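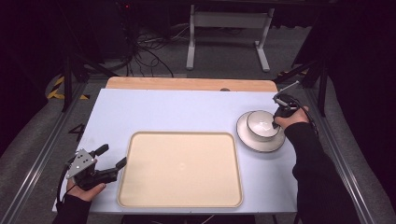
So I'd been at Kastthorpe for five weeks when Charoen handed me the planner and said, "It hates the bowl. Find out why." Then he went to lunch!

The planner was called Walolside, and I'd inherited it the way you inherit a cat (it had opinions, it slept most of the day, and it only bothered with me when something was broken). You gave it a tray, a saucer and a bowl, and it was supposed to write out a plan: lift the bowl, put it in the tray, let go. Easy. My niece could do it. Only every time it got to the bowl it stopped and printed error 3081, no target, and sat there.

I tried everything I could think of. I turned the logging all the way up, which got me 50 pages of joint limits and one line in Thai that I had to ask Boonsong about.

"It says 'sorry, fix this in June,'" he told me. "I wrote that."

"Which June?"

He went off to make tea.

By evening I was talking to it, I admit. I'd type a command and say please under my breath. I drew the bowl's point cloud on my second screen and spun it around, this lovely gray ghost of a bowl, every point where it should be, and I thought, well, you can see it, so what's your problem? And then I spun it once more and noticed the saucer wasn't there. I mean, it was there, but it had the same label as the bowl. The segmenter had glued the two of them together and handed the planner one fat object with a wide flat foot, and the planner (quite sensibly!) had looked for somewhere to put its fingers, hit the saucer on every try, and given up.

All that time I'd been mad at the wrong program.

I split the label by height, a really ugly little patch, 2 lines and a comment longer than the patch. I ran the plan. Nothing. I'd forgotten to restart the perception node. I restarted it, ran it again, and Walolside wrote out its whole plan in green, lift, carry, lower, let go, and I made a noise that brought Boonsong back with his tea.

"You fixed June," he said.

"I fixed the bowl."

He leaned in and read my comment, all of it, moving his lips a bit. Then he pulled the keyboard over, found his old line in the log code, and deleted the "sorry." He left the rest.

"There's also the spoon," he said.

"What spoon?"

He was already pulling up a chair.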